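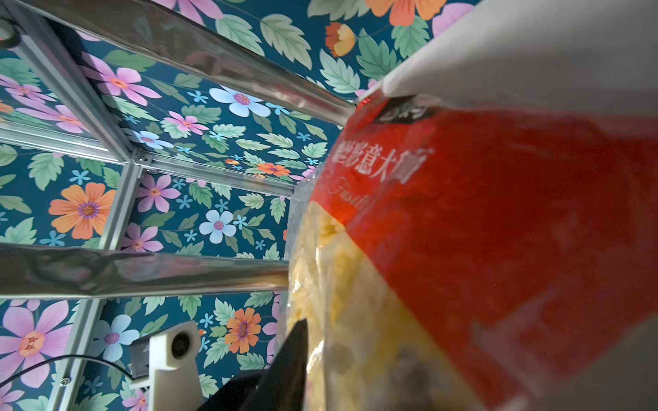
Dry pasta keeps a long time if it stays dry, and most of what goes wrong with it in a home kitchen comes from the bag after it has been opened. The bag gets rolled down, a clip goes on, the clip gets borrowed for something else, and a month later there are twists in the back of the drawer. Bags with a clear section, like the red-orange one of fusilli with the pale spirals showing at the bottom, are the easiest to live with because you can check what is left without opening them. If you buy from import shops and can't read the main lettering, look for the shape name in smaller print, or just go by the clear part.

Page last changed 11/16/18. The part on jars is new.

## Opening the bag

Cut it with scissors, straight across, as close to the top seal as you can. Pulling the two sides apart works on some bags and splits others halfway down the side. Once the film has split there is no good way to close it, so move the pasta to a jar the same day.

Leave the seal strip on until you need the pasta. An unopened bag can go on the shelf as it is.

## Closing it again

1. Stand the bag up and tap it on the counter so the pasta settles.
2. Press the air out from the bottom toward the top.
3. Fold the top over 3 times, tight against the pasta.
4. Put a wide clip across the middle of the fold.

I use the flat Groline clips. They are stiff when new and get easier. Clothespins hold fine on thin film but slide off the thicker, shiny kind. Rubber bands work if you twist the neck of the bag, though they dry out and snap after a summer in a warm kitchen. Tape is all right for one closing. After that it picks up flour and lets go.

## Jars

Short shapes take up more room than you expect. Spirals don't pack closely, and a jar that holds a full bag of rice will not hold the same weight of fusilli. Measure before you buy. Pour the pasta into a mixing bowl or a pitcher, see how high it comes, then fill the same pitcher with water to that line and you know the size of jar you need.

The Veller jars with the clamp lid are good for this. The mouth is wide enough for a measuring cup. The rubber ring should be taken off and washed now and then, and it must be fully dry before it goes back. A damp ring is enough to make pasta smell stale.

Badix makes a cheaper plastic box with a snap lid. It stacks better, but the corners of the lid crack if you overfill it. Leave a finger of space.

Before you throw the bag away:

- Cut out the cooking time and tape it to the bottom of the jar.
- Write the best-by date on the same piece of tape.
- Finish the old pasta before adding new. Don't pour one on top of the other.

## Where to keep it

A closed cupboard away from the stove is best. The shelf over the stove is handy but gets steam every night. Clear jars on an open shelf look nice, and plain pasta is fine there for a few weeks, but keep them out of direct sun.

Put heavy jars low. Bags go in a bin or a narrow basket, standing up like files, with the clear parts facing out if they have them.

If you find small moths or webbing in one bag, take everything out of that cupboard. Throw away what is affected, wipe the shelves with soapy water, and vacuum the cracks and the shelf-pin holes. I had this in September two years ago and had missed one open bag of oats. It all had to be done over.

## Measuring

A kitchen scale is quicker than guessing. I have an old Fuchs scale that stays out on the counter. For the two of us I weigh 230 grams of dry spirals when there is a sauce with meat, and a little less for soup.

## The last of the bag

Small leftovers of different shapes can be cooked together if the times are close. If not, put the slower one in first. Broken pieces and crumbs from the bottom go into soup. Shake them in a strainer over the sink beforehand to get rid of the dust, which makes the broth cloudy.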